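What the glaze leaves behind

Speckled stoneware has become the default tableware of the mid-priced restaurant. The technical questions it raises are less familiar than the look.

By Danai Deligiannis
1/2/22

A speckled glaze is a controlled fault. The dark points in a beige or oatmeal surface are usually particles of iron or manganese compound, either mixed into the glaze or present in the clay beneath it, which melt during firing and bleed upwards into the surrounding glass. Potters used to sieve them out. Buyers now ask for them by density, and at least one supplier, Fidamer, sells its bodies in graded levels of speckle from light to heavy.

The result depends on how hot the kiln gets, how long it stays there and how much oxygen is present. A coarse particle fired quickly gives a hard-edged dot. The same particle held longer near the top temperature spreads into a soft brown halo. If the glaze is thin over it, the spot may break through the surface and leave a small pit, often too small to see but large enough to feel with a fingernail. These pits are the main reason that speckled ware is rejected at the sorting table.

Lachance, a pottery that supplies restaurants and a small number of shops, changed its body in January of last year after a run of such faults. The old clay carried coarse iron grog. The replacement is a smoother body, with the speckle moved into the glaze, where its size can be set by milling. Rejects fell, but the new plates looked flatter under side light, and two restaurant customers noticed at once. The present recipe is a compromise with a little of the coarse material put back.

Rims are a separate matter. Glaze runs off a sharp edge as it melts, so the layer there is thinner than on the flat. In an iron-bearing glaze the thin part fires darker, and a pale plate comes out with a brown line around it. On cheaper ware the line is painted or banded on a wheel. The two can be told apart with a lens: a banded line has a fairly constant width, while a line produced by run-off widens wherever the edge is sharper.

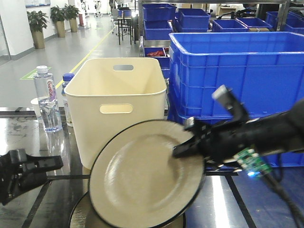

A cream plate with a thin dark rim and a speckled centre.

The shape of the rim also affects how long a plate lasts. Most restaurant breakages are chips to the edge, and most chips start in the stack or the dishwasher rack. A rolled rim spreads the load of a knock over a larger area. A thin, cut rim looks lighter on the table and concentrates the same load at a point. Coupe shapes, which curve up from the centre with no separate rim, sit between the two. Their drawback is in stacking, as the foot of each plate rests on the glazed centre of the one below and wears a dull ring into it.

Lachance keeps a breakage log for its largest account, the restaurant Totora, which opened with 300 coupe plates in one size. After 12 months, 238 were still in service. The remainder had been withdrawn for chips, with a few lost to cracks running in from the foot. The kitchen had expected worse. Its manager now orders replacements each quarter, and the newer plates are visibly paler than the old ones, a difference put down to a change in the feldspar supply.

Surface wear is harder to log. The grey marks that appear on matt plates are often described as scratches, but in most cases they are metal left behind by cutlery. A matt glaze owes its finish to small crystals at the surface. These act as a fine file, and stainless steel is soft enough to lose material to them. The marks come off with a mild acid cleaner or a paste made for hobs. They return, because the surface that caused them has not changed. True scratches, where the glass itself has been cut, are much less common and cannot be cleaned away.

Domolex, which makes test equipment for the ceramics trade, offers a marking test in which a loaded steel point is drawn across the glaze in parallel strokes. The plate is then washed and the remaining marks are compared with a printed scale. The test is quick and cheap. Its weakness is that new ware performs better than ware that has been through a dishwasher, since alkaline detergent slowly etches the surface and roughens it. Lachance therefore tests each glaze twice, once fresh from the kiln and again after 300 wash cycles. Several glazes that passed the first round have failed the second.

Crazing, the network of fine cracks that appears in some glazes, has a different cause. It occurs when the glaze shrinks more than the body on cooling and is left in tension. It may show as the kiln is unpacked or months later, as a porous body takes up moisture and swells. On a vase it is a matter of taste. On tableware it lets liquid reach the body and weakens the piece, and crazed plates should be taken out of use in a commercial kitchen. Adding silica to the glaze is the usual cure, at the cost of a slightly stiffer melt and, in a speckled recipe, smaller halos around the dots.

For anyone buying by the dozen, a few checks can be made without equipment. An unglazed foot should feel smooth when drawn across the back of the hand. A drop of water left on the foot should stay as a drop for several minutes; if it sinks in, the body is porous and the plate will probably run hot in a microwave. A plate tapped at the edge should ring, and a dull note suggests a crack. Plates from one batch should be stacked to the height at which they will be stored, then viewed from the side, where any warping shows as uneven gaps.

Colour is best checked with plates from at least two firings. Suppliers tend to send samples from a single kiln load, and the spread between loads in iron glazes can be wide. Lachance now marks the firing number on the underside of every plate, and will match a repeat order to the nearest earlier load if the customer can read the number back.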